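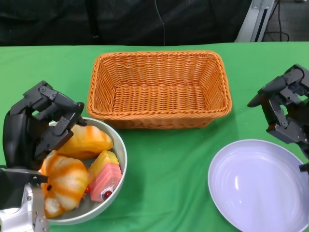
Imitation pastries in a bowl, ready for the robot's hands to work on.

Automation at Wedcombe: where things stand

The last issue said that Stendel would be trying out robots for bakery tray work at the Wedcombe site. Several people have asked for more detail, mostly on the packing side, and this item covers what has been decided so far and what is still open.

The work in question is the laying up of hospitality orders. At present it is done by hand at the two long benches in the packing hall. One person picks the pastries and cakes from bulk containers, another sets them out on plates or in baskets, and a third checks the order against the sheet and wraps it. A normal early shift sends out 139 orders. In July, with the outdoor events, it is a good deal more, and that is when we have always brought in agency staff and moved people across from dispatch.

The trial is being run in the development room on the upper floor. The robots there practise with imitation food. Real pastries go stale, shed crumbs into the joints and cannot be used again, so they will come in at a later stage. What is being worked on now is the basic handling: taking a single item out of a mixed bowl, putting it down the right way up, and leaving its neighbours where they were. A croissant and a slice of layer cake need to be held quite differently. Anyone who has worked the benches knows this without thinking about it, but it has to be taught to a machine one item at a time.

The packing hall staff have had a large part in this. More than 20 of you have spent time upstairs showing the development team how the job is done. The most useful sessions were the ones on things going wrong: a slice that has tipped over, two buns stuck together at the glaze, a bowl that slides away when you reach into it. Those cases were missing from the written work instructions and have now been added, for people as well as for machines.

Handling the bowls and plates is a separate piece of work. Daly, who are supplying part of the equipment, are concentrating on grip. A bowl held too loosely will turn, and one held too tightly can chip at the rim. Some of the grippers have touch-sensitive pads fitted to the fingers so that the control system has a reading of the pressure and does not depend on the cameras alone.
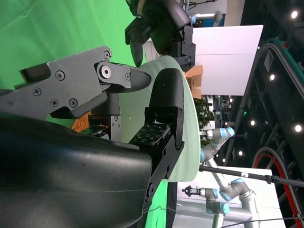
Will anyone on the packing benches lose their job when the robots come in?

There are no redundancies planned at Wedcombe, and the company has agreed in writing that nobody on a permanent contract will be let go as a result of this project. The number of people on each bench will change, and the agreement sets out how that will be handled.

The main change is to the picking position. Under the plan, the robot would pick and place the standard items, and the person who now does the picking would look after the station: keeping it supplied, clearing faults, and taking over by hand for anything outside the standard range. Wrapping and order checking stay as they are. So do celebration cakes, anything with loose fruit on top, and all allergen-controlled orders, which will continue to be made up in their own area by trained staff.

The picking position is also the one with the most reports of sore wrists and shoulders. Reaching across the bench into a deep container for a whole shift is hard going, and it is the reason the job rotates every 40 minutes. The station operator's job involves much less reaching but more standing and watching a screen, which has its own problems. The health and safety representatives have asked for rotation to be kept, and for a proper perching stool at each station. Both requests have been accepted.

Training and grading

Station operators will be trained on site, in paid time. The course is in two parts. The first deals with safe stopping, restarting and cleaning, and everyone in the packing hall will do it whether or not they want to work at a station. The second covers fault clearing and changing over between products. Those who pass the second part move up one grade, and the higher rate is paid from the date of passing.

A few people have said they would prefer to stay on wrapping and have nothing to do with the new equipment. That is fine. Tell your shift lead and it will be noted. You can change your mind later.

What went wrong at Flostcombe

Some of you have friends at the Flostcombe site, where an automatic tray loader was put in and then taken out again, and have asked whether we are heading the same way. The review of that project has now been shared with us. The loader was installed during the busiest part of the year, the line was rearranged to suit it, and there was no easy way of going back to hand packing when it stopped. People were left waiting for an engineer with orders building up behind them.

For this reason the Wedcombe stations will be placed at the end of the existing benches, and both benches will remain fully usable by hand. The first station will not be brought down to the hall until after the July peak. Before that, it has to complete 100 mixed orders upstairs in one run, using real products, with the bench staff judging whether each plate is fit to send out.

Still to be settled

The cleaning schedule has not been agreed. The hygiene team want the fingers stripped and washed at every product change, and the suppliers are looking at whether the pads can stand up to it. Noise in the hall with a station running has not been measured yet. There is also the question of break cover, as a station cannot be left running unattended.

Anyone who would like to see the work can put their name on the sheet outside the canteen. Visits are in small groups at the end of each shift. Hairnets are not needed upstairs, but please leave drinks outside the room and stay behind the yellow line on the floor at the doorway until you are called in.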